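Winter blanket storage at the Porkum residence hall
Posted 2 September 2024

Solmont Housing Help Desk

I will be away from Room 235 from the end of term. May residents leave knitwear and blankets in the basement lockers, and is there a charge?

Diarmuid Ó Ceallaigh
Resident Services

Yes. Lockers are available to any resident with a signed storage form. The fee is $34 per term, payable before the key is issued. All items must be laundered first and labeled with the resident's name and room number. Food and candles are not permitted. 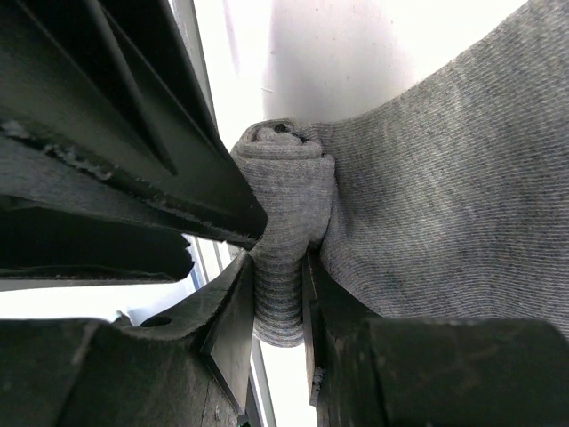

Forms received after the deadline are placed on a waiting list. Please quote form 1273 in all correspondence.

Clevis

The fee was lower in July. Ask at the front desk.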